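The Sofa Stays Orange

Hélène Penner came to stay in January and asked, within the hour, whether we had chosen the sofa or inherited it. We chose it. We drove 61 miles to Janstead for it, in a borrowed van with one working wiper, and paid extra for the legs.

Since then I've been trying to make the rest of the room deserve it. My method is to buy a thing, live with it for a month, and then move it to the bedroom, where taste goes to lie down. 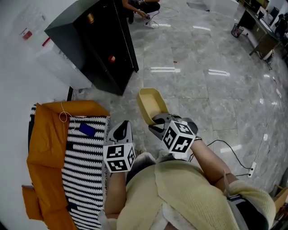
Blankets are my weakness. I own more than two adults can use without a medical reason, and every one was going to be the one that calmed the sofa down. The black-and-white zigzag currently spread over the seat calms nothing. Against mustard orange it looks like a referee fell asleep. I love it, and it's staying until the cat we don't have ruins it.

The floor is another matter. Polished gray marble with white veins sounds like something you'd brag about, until you turn on the ceiling lights and get them all twice. I priced a rug. The nice one was 1,000 dollars, and the one I could afford shed on my shoes in the store.

So the plan for spring is 30 minutes of tidying a night, starting with whatever lands on the sofa. Wenjie Song has given me until the second evening.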